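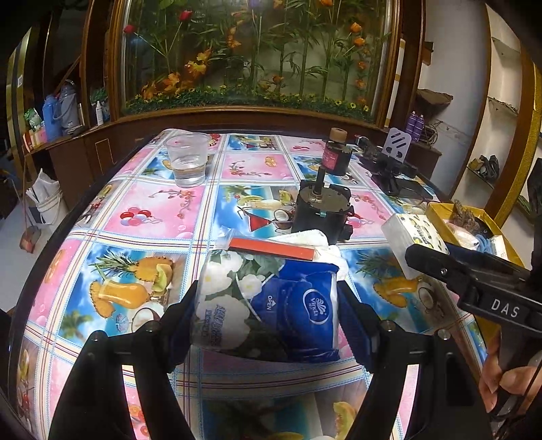
Sorting and packing a mixed table: frequently asked questions

Applies to the Wikonura home storage guide. Updated 23/02/2022.

Which items should be sorted first?
Paper goods. Tissue packs are light, compress easily and take up the most space for their weight. Put wrapped packs in one group and open boxes in another. A cylindrical pack, such as the Vinda one with the white flowers and blue panel, goes in the first group.

Can a cup of water stay on the table?
Empty it before any paper goods are moved. Clear plastic cups are easy to miss on a patterned cloth.

Where do small parts go?
Motors, leads and cables are kept apart from household supplies. Coil each cable and close it with a tie. Glass bottles are packed upright and never directly against metal parts.

How should soft packs be placed in an open carton?
Lay them flat, printed side up, as the last layer. The lemon-print Nanjiren pack is a typical size for this. Leave 2 inches below the carton rim so the flaps close without pressing on the contents.

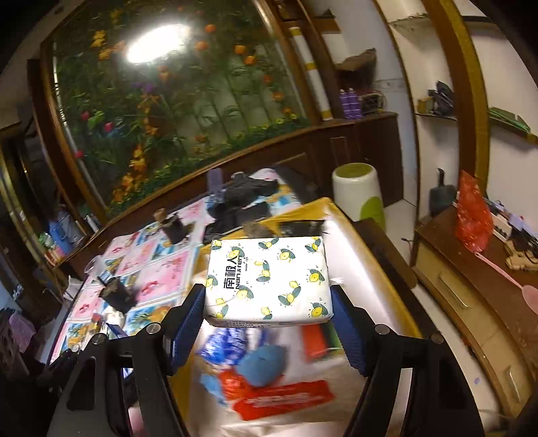
How many layers can one carton hold?
A maximum of 3. Above that, wrappers at the bottom tend to split.

What is the weight limit?
11 pounds per carton for the Udthorpe shelf units.

Do I need to label the carton?
Yes. Write the contents on one short side. Mixed cartons are marked "M" and reviewed each June.

Who maintains this page?
Etornam Alhassan, Quartey storage desk.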